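Sorting Fruit at Home: The Case for the Folded Towel

A household that buys fruit by the bag has to decide, on the day it comes home, what is to be eaten first. The decision is often left to chance, and the softest piece is found at the bottom of the bowl a week later. The household advice service at Draltley has for several years taught a simpler habit: bring out a few pieces from each bag, lay them on a clean, padded surface, and look at them together before anything is put away.
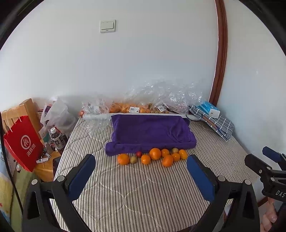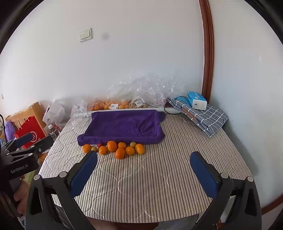

Oranges and smaller fruits set out along a folded purple towel, on a striped quilted cover, with the bagged fruit behind.

Should fruit be washed before it is sorted?

Sorting is best done first, while the fruit is dry. Moisture held around the stalk or in the dimples of the peel encourages mould, and a piece washed on Monday and eaten the following weekend has had ample time to spoil. The service advises washing each piece shortly before it is eaten or cut, under cold running water, and drying it with a clean cloth. Citrus should be washed even where the peel is to be discarded, as the knife carries whatever is on the outside through to the flesh.

The recommendation is one of 1000 replies given by the service to members of the public in its last full year. Storage accounted for 300 of the questions received, a larger share than cooking, and the keeping of citrus was raised more often than any other single matter. Frauke Kuhlmann, who edits the service's printed guidance, attributes this to the way fruit is now bought.

"People used to choose four oranges by hand," she said. "They now take home a bag with a label on it, and the first proper look they have at the fruit is in their own house. We would like that look to take place on the first day."

The choice of surface is left to the householder. A kitchen table is the usual place, but many kitchens have little clear worktop, and a made bed with a washable cover serves perfectly well. It stands at a convenient height for a person who prefers to sit, and a quilted cover does not bruise the fruit. The towel gives the row something to rest against. Round fruit will travel on any surface that is not quite level, and a thick fold is generally enough to stop it. The guidance suggests a towel kept for the purpose, laundered without fabric softener, and folded so that no loose end lies beneath the fruit.

Sizes need not be matched. Large and small fruits may be placed in one line, and it is helpful to mix them, as comparison is easier between neighbours. Each piece is lifted, turned once and returned to its place. The thumb is not pressed into the skin. Weight in the hand is a better guide with oranges, a heavy fruit being as a rule a juicy one, and a piece which feels light for its size should be moved to the front and eaten soon. Colour is less dependable. A ripe orange may carry some green, and a deep orange skin may cover a dull fruit.

Differences of opinion remain. At Skidby, where the service holds its winter classes in a former schoolroom, Charalambos Lambrakis teaches that oranges should stay at room temperature for as long as they are in daily use. His colleague Aisyah Jugah refrigerates all of hers, loose in the lower drawer, and brings out the next day's fruit each evening. The printed guidance allows both. It states that oranges will keep for several days in a cool room and considerably longer in the refrigerator, and that they are pleasanter to eat when they have lost their chill.

On bags the guidance is firmer. Fruit should not be left tied up in plastic once it has been brought home. If the bag is to be kept for its label, it may be opened at the neck and folded back, or the label may be cut away and put with the fruit. Two kinds of fruit should not be tipped into one bag to save space. Small soft fruits are easily crushed beneath oranges, and one spoiled piece will mark those it touches.

Any piece with broken skin is set aside for the same day. Fruit that shows mould is discarded, and the pieces which lay against it are washed and examined again. The towel should then go directly into the laundry.

The service's sorting leaflet, first issued in January, has been requested by 722 households. A revised edition, with a longer section on small citrus prepared by Hsiu-ying Tseng, is to be printed in a run of 1000 and will be available from the offices at Draltley and Pendwood. Readers who are unable to call in person may apply by post, enclosing a stamped envelope large enough to take a single folded sheet. Classes at Skidby are free of charge, and those attending are asked to bring a towel and a small quantity of fruit of their own.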